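From: Rosalía Bermúdez
To: handling-automation list
Date: June 6, 2022
Subject: Re: Re: What happens to the packing crew once the arm takes over nesting

Jyoti Prajapati wrote:

> We are planning a pick-and-nest cell for molded cups at the Kestby
> plant. Management has asked for a staffing estimate and the only
> thing I have is the integrator's cycle time. Two questions for people
> who have been through it:
>
> 1. Did operators move to other stations, or did the work simply
> change at the same station?
> 2. Who recorded the demonstrations, your own people or the vendor's?
> Livness quoted us for doing it off site and I do not know whether
> that is normal.
>
> Also, if anyone kept notes on grip faults by cup orientation I would
> be grateful.
>
> Jyoti

Jyoti,

Answers from the Pacheco line, in your order. We make tableware, so the parts are close to yours.

On question 1. Before the cell, the end-of-line job was manual: take cups off the belt, check the rim, nest, bag. With the cell running, nesting is done by the arm and the other steps are still done by a person. The station was kept and its content changed. The operator now clears faults, sets aside short shots, changes the finger pads, and decides whether a stopped stack can be released or has to be pulled. Two operators asked to transfer to molding during the first month and both did. The rest stayed.

Your staffing estimate should not be derived from cycle time. We did it that way and were wrong. The arm was faster than the belt on paper, but recovery time after a fault depends on how far the operator has to walk and whether the same person is also watching the bagger. We ended up with one operator per cell on all shifts, where the original plan had one operator covering two cells. If your management wants a number, measure recovery time first.

Pay grade is a separate matter and took longer than the installation. Clearing a fault requires lockout training, which put the job in the next grade under our agreement. Danilo Dumlao handled that side for the operators and the regrading was settled in May. I would raise it before commissioning. We raised it after, and the operators did the higher-grade work at the old rate in the meantime, which they did not forget.

On question 2. Off-site recording by the vendor is common, but I would argue against it. Our first set was recorded that way and it contained only cups placed neatly, rim down, by someone who did not pack for a living. It did poorly on our belt, where cups lean on each other. For the second set we used hand-held grippers and our own packers. They approach the cup lower and close more slowly than the vendor's staff did, and they do not push the neighbors over.

The current set is 3072 demonstrations. Packers were released from the line in blocks of 8 and paid their normal rate plus the training supplement. Setup rules were few: any table, any surface, cups upside down, mixed colors, other objects left on the table. The last rule was Olaia Figueroa's. She runs our cell and had noticed that the first policy stopped whenever a glove or a roll of tape was left in view.

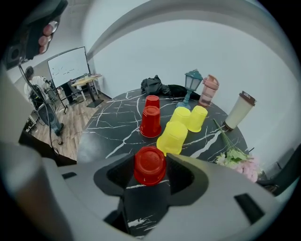
Grip height matters more than jaw force for inverted cups. The wall is narrowest at the base, so a grip taken too high tends to slide up and off as the jaws close. A grip taken too low can catch the rim. Our packers settled on the lower half of the wall without being told to, and we later wrote it into the work instruction.

As for fault notes by orientation, we have them for rim-down and lying, none for rim-up. Lying cups were over half of all stops. Jarosław Walczak keeps the spreadsheet and has agreed to send it if you write to him directly. The columns are fault code, shift, orientation, color and recovery time. Color was added because translucent parts gave the camera trouble; the opaque ones show no difference that I would trust.

One more item that is easy to miss in the contract. Ours with Nasix did not say who owns the recordings, or whether a packer's hands and voice could be in them. Voice was the real complaint – people talk while they work. Audio is now off by default and operators can ask for a session to be deleted within 8 days. Get this in writing before anyone picks up a gripper, and have the operators' side read the wording.

I can send the regrading text and the current work instruction. The instruction is in Spanish and English, but the English version is one revision behind.

Rosalía Bermúdez
Process engineering, Pacheco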